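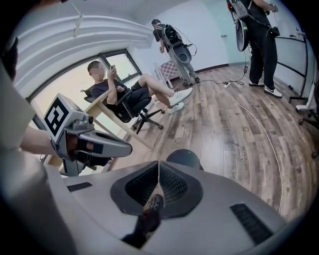 The agency had called it "light domestic work, equipment provided." The equipment was a backpack and a gray gripper I squeezed with my own hand, and the domestic work was putting a cup on a saucer.

I had done it 956 times. I knew because the tablet told me, in a green font meant to be cheering.

"Vary your approach," said the shift lead. She read it off a card. The card came from Bindport, who paid for the room, and Bindport had it from Turko, who made the robot. I had never met anyone who had seen the robot.

"Vary it how?"

"Naturally."

So I came at the cup from the left. I came at it slowly, like a man who suspects the cup. The tablet accepted all of it. On the next one I missed the saucer, and it accepted that too.

At the break I asked her whether the misses were any use.

"They get filtered."

"By who?"

"By the model."

"The one that doesn't know how to put a cup on a saucer yet."

She looked at her card. There was nothing on it for this.

The man at the next station had come over from Mikilik, where he'd folded towels for 12 weeks. He said the towel robot was very good now. I asked if he'd watched it fold one. He'd watched a video. I asked how many towels were in the video, and he thought for a while and said one, but from two sides.

After lunch they changed the task. Now we had to take the cup off the saucer. I asked if they couldn't just run the morning backward and send us home, and the shift lead wrote that down, which worried me. I needed the hours.

By four o'clock my thumb had gone stiff and I'd stopped varying anything. Grip, lift, set, let go. The tablet flashed a message I hadn't seen before. Consistency excellent, it said. Operator selected for premium set.

I walked home past Khổng, the noodle place, and went in and ordered tea. It came in a cup on a saucer. The waiter set it down without looking, talking to someone over his shoulder, and a little went over the side.

I took out the tea bag and asked him for a napkin.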